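Search this site Search All chapters Go

CHAPTER 5

Comparing End Effectors on Everyday Objects

Jerncombe Open Course in Applied Automation
October 25, 2020
By the Course Writing Group

5.1 Purpose of this chapter

The earlier chapters dealt with the arm: its joints, its reach and the ways in which a controller may be told where to send it. The present chapter turns to the part that touches the work. A well-chosen gripper can make up for a modest arm, while a poor choice will spoil the results of an excellent one. Students are therefore asked to treat the gripper as a separate subject of study, with its own tests and its own records.

By the end of the chapter the reader should be able to plan a fair comparison between two grippers, to choose objects and starting positions that bring out the differences between them, and to report the outcome in a form that another laboratory could repeat. A short knowledge of statistics is assumed. Those who have not yet read Chapter 4 should do so before attempting the practical work, as the terms used there for frames of reference are not defined again.

5.2 Why makers' figures are not enough

A data sheet will normally give the opening width, the greatest closing force, the weight of the unit and the time taken to close. These figures are useful for ruling a gripper out. They seldom help in choosing between two that remain. Closing force is measured against a flat, rigid block held squarely between the fingers, and few household objects offer such a surface. A drinking mug, for instance, may be taken by its wall, by its rim or by its handle, and each of these calls for a different approach and a different width of finger.

The two grippers used throughout this chapter are the Vidance, which has a pair of tapering fingers with narrow tips, and the Tararex, which has broad, flat pads. On paper they are closely matched. In our own trials the Vidance did better wherever the fingers had to pass between objects standing near one another, and the Tararex did better once an object had been lifted and had to be carried at speed. Neither result could have been read from the data sheets.

5.3 The table-top task

The main exercise uses mugs and round wooden coasters on a plain table. It was chosen for its familiarity and for the low cost of replacing a broken item. A trial consists of lifting one named mug from its coaster, holding it clear of the table and setting it down on the same coaster. The neighbouring mugs are left in place throughout, so that the room available to the fingers forms part of the test.

Mugs are better suited to this purpose than plain cylinders. The handle breaks the symmetry of the object, and its direction must be noted before every trial. A handle that points towards the gripper may fall between the fingers, where it does no harm, or may meet a fingertip on the way down. Glazed surfaces add a second difficulty. Bright reflections on a glossy wall can be mistaken by a vision program for an edge, and the estimate of the rim is then drawn to one side.

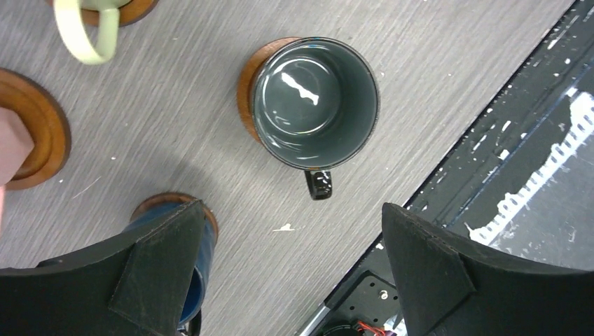
Colour also deserves some thought. A dark mug and a pale one of the same shape may be located with very different accuracy under the same lamp, and a set made up of one colour will hide this. Students should use at least one dark mug and one pale mug in every session, and should keep the room lighting unchanged until the session is complete.

A camera carried at the wrist sees the tips of the fingers together with the object, and this is of great help in judging the last part of the approach. It has a corresponding weakness. The fingers themselves cover part of the view, and an object lying close to one of them may be partly hidden at the moment when its position matters most. Broad fingers hide more than narrow ones. A comparison of grippers made with a wrist camera is therefore also, to some degree, a comparison of views, and the report should say so.

5.4 Keeping the comparison fair

Only one thing should change at a time. The same arm, the same controller and the same approach speed are to be used for both grippers. In this course the controller is the Kong, set to its slow profile. Where the fingers differ in length, the height of the approach must be corrected before the first trial and left alone afterwards.

The order of trials requires care. If all the trials with one gripper are completed before the other is fitted, any drift in the camera mounting will be charged to the second. The recommended plan is to work in blocks, changing the gripper after each block and repeating the calibration of section 4.6. Our own series ran to 401 trials, of which almost 200 were made with the Tararex; the shortfall arose from a block abandoned when a pad worked loose. Blocks of this kind should be reported and never quietly dropped.

5.5 Recording a trial

Each trial is to be entered on the sheet as a success, a slip, a collision or a missed grasp. A slip is any movement of the mug within the fingers that can be seen without instruments. A collision is any contact with a neighbouring mug or coaster, even if the lift is afterwards completed — students often wish to count these as successes, and the practice is not allowed here. Remarks should be written at the time of the trial, in full words.

Section 5.6 sets out the calibration checks that must be passed before the first block is begun.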